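Teaching by demonstration at Gilldale – common questions

Do I need to know how to program?
No. You steer the arm with a hand controller and the software records the movement. Most new operators at our Puvstead site make usable recordings in their first session.

Why start in simulation?
Mistakes cost nothing there. You can drop a block, reset and go again. The simulated table has a few coloured blocks on it, and you work mostly from the wrist view, looking down past the fingers.
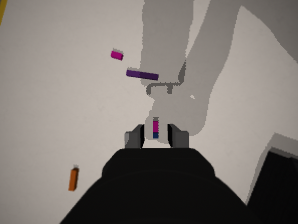 Line the fingers up on either side of the block before you go down, and close them slowly. If you are off to one side, back up and come in again – small corrections are fine and we keep them in the recording.

How many demonstrations does a task need?
For a simple pick, 55 is our usual starting point. The block sorting task now has more than 1000.

Can I delete a bad run?
Yes. Press discard before the next reset. After that, ask Ehsan Rezaei to remove it.

Can I guide the real arm by hand?
Yes, on the Dalsgaard bench only. Finish 5 simulated tasks first.

Last updated 16 February 2025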